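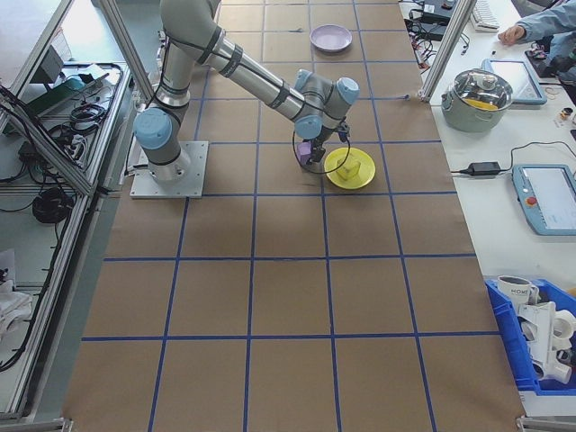 Most arguments about how many demonstrations a manipulation policy needs are arguments about the wrong number. The number people quote is the episode count. The number that decides whether the policy works on a table it has not seen is how many different starting states those episodes cover, and hardly any group reports it. A tape grid is the cheapest tool I know for closing that gap. Blue painter's tape on kraft paper divides the work surface into squares, and a square can be written down. The yellow plate with the small pale yellow block on it is in a particular cell. The light purple plate is in another. Once those two facts are in the log, the episode has an address, and a set of episodes has a distribution that somebody can check.

I have spent the past few years reviewing demonstration sets, first at Magagula and now on contract for whoever asks. The sets arrive as a folder of episodes and a short readme. The readme gives the total, the control rate, the task string and sometimes the name of the operator. It almost never gives object positions. When I ask for them I am told they were randomized. In my experience, "randomized" means that a person put the objects down where it was convenient to put them down, several hundred times in a row.

People are poor random number generators, and they are worse when they are tired. In February I went through a pick-and-place set of 1733 episodes collected for the Driltevden project. I overlaid a grid on the first image of each episode and recorded the cell of the target plate. The grid had 30 cells. Of the 1733 episodes, 443 began with the plate in the same one. Several cells at the far end had none at all, although the arm could reach every one of them without trouble. The operators had not been told to avoid those cells. They were standing on the near side, and resetting the far side meant leaning over the paper.

The policy trained on that set did well on the bench and badly in the next building. The first explanation offered was lighting. The second was camera calibration. Both were investigated for longer than it would have taken to plot the plate positions, and neither accounted for the failures.

The usual objection is that a grid adds work. It does. At Lultard the operators drew a cell for each object from a printed list before each episode, placed the objects, and then recorded. Their throughput fell to 70 episodes per shift, and there were complaints. I take the complaints seriously, as the people making them were the ones on their feet. But the comparison has to be made against useful episodes. A second copy of a start state that already has four hundred copies costs the same operator time as a start state with none, and contributes far less. If the goal is coverage, the slower shift was the more productive one.

A second objection is better, and I do not have a full answer to it. Tape is visible. A network trained on images with blue lines in them may use the blue lines. It may learn that a plate sits some distance from an intersection, and fail on a surface that has no intersections. Pieter Nkuna has pressed me on this more than once, and he prefers marks at the border of the table only, with the cells worked out from the corner positions. I think he is right for large final sets. For small sets and early work I would still put tape across the whole surface. An operator can see at once which cell an object is in, and transcription errors drop accordingly. A portion of the episodes can then be collected on bare paper and held out, which measures the dependence directly. Few groups do this, and it takes an afternoon. 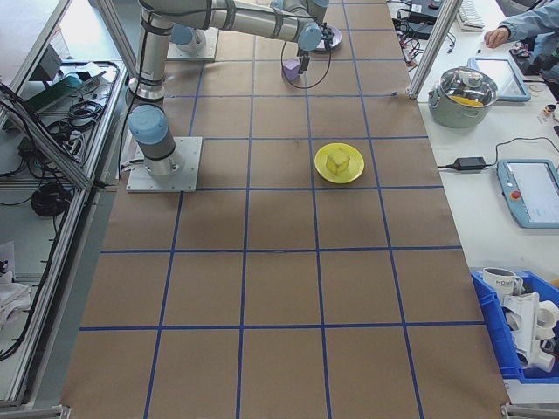 Plate and cube in the third column from the left, with the lower half of the grid empty.

A cell address is coarse, and it should be. I have seen proposals to record object pose to the millimeter with a tracking system, on the grounds that more precision is better. Precision is useful for some analyses. It is of little use for planning the next shift, where the question is simply which squares have been neglected. An operator can act on a cell. An operator cannot act on a table of coordinates without a second screen and some patience. The Keteo logger stores both, which is fine, but the report that people open in the morning is the one with the squares shaded by count.

Position is only one factor. Block color, plate color, which plate is the target, and the starting pose of the arm all deserve the same treatment, and they interact. If the yellow block always goes with the yellow plate, the set cannot tell a policy that matches by color from a policy that has memorized a pair. That requires crossed conditions: the purple block to the yellow plate, the yellow block to the purple plate, and each of these in enough cells that location does not stand in for identity. None of this is new. It is ordinary experimental design, and agricultural field trials were laid out in squares for the same reasons long before anyone had an arm to put on a table.

The surroundings of the workspace get less attention than they should. A fixed camera records whatever is beside the table as well as what is on it. A side table with a pot, a mug and a keyboard on it is part of the input, and so is the sleeve of a person working at that table. If these things stay put for the whole of a collection, they act as constants that the network may lean on. If they change only between shifts, they become a label for the shift. I would accept clutter, and I would vary it on purpose, and I would write down when it was varied. A single line in the log is enough.

What I would ask for is modest. Every released demonstration set should carry a table of start states, at whatever resolution the group can manage, with counts. Where a region has no episodes, the table should show a zero. Reviewers should ask for the table before they ask for the success rate, and should read the success rate only for the states the table covers. Groups that have kept no record can recover most of it from the first image of each episode, by hand if necessary. I did the Driltevden set that way in two days.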